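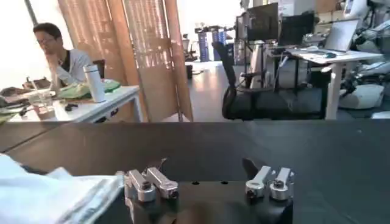

To: Device Program Announcements
Subject: Re: Replacement schedule for Ornimari handsets
Date: 8/20/18

Members of the list,

The Device Program Office has received several replies to its notice on the replacement of Ornimari handsets. The message quoted below raises the points most of them share, and this response is intended for all departments.

> The notice states that the Ornimari phones will be replaced by the Rieger model, but it does not say whether our present cases and chargers will fit. Our department bought new cases in April and would prefer not to buy them again. We would also like to know whether the dark blue finish is still offered, and whether staff may keep their old phones as spares.

On the first point, existing chargers may be kept. The Rieger handset uses the same connector, and Fudport has confirmed in writing that the current wall chargers are approved for it. Cases are a different matter. The new phone is slightly taller, and the camera opening has moved to the center of the back panel, so cases made for the Ornimari will not fit. Departments that purchased cases in April may return unopened packages through the usual supply request form.

The dark blue finish has been discontinued. The Rieger is supplied to us in black and silver only. Both versions have the same screen, storage and battery, and the choice of color has no effect on the delivery date. Departments that do not state a preference will receive black.

Screen care has also come up in separate replies, mainly in connection with the oil-resistant coating on the new glass. A soft knit fabric, such as the body of a white T-shirt, is suitable for daily wiping if it is clean and free of grit. Paper towels and household glass cleaner should not be used. Damage to the coating is not covered under the service agreement. 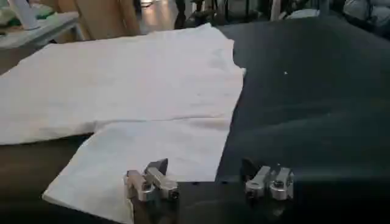

Old phones may not be kept as spares. The agreement with Fudport requires that all 2,626 Ornimari handsets be returned, including those with cracked screens or failed batteries. Please erase each phone before packing it, and remove the SIM card and any memory card. Before erasing, lay the phone face down on something soft — a white knit garment spread flat on a dark work surface will do — and copy the serial number from the back panel onto the return slip.

The first shipment will consist of 2,000 handsets. The remainder will follow once the Clultier management software has been updated on our servers. The 106 phones assigned to field staff are in the second shipment, and their users should continue with their present devices until they are contacted.

Each department may name up to 2 coordinators to receive deliveries and sign for returns. Names already on file will be carried over unless we are told otherwise. Requests for a change in quantity must come from a coordinator and should be sent to the program office, not to this list.

Device Program Office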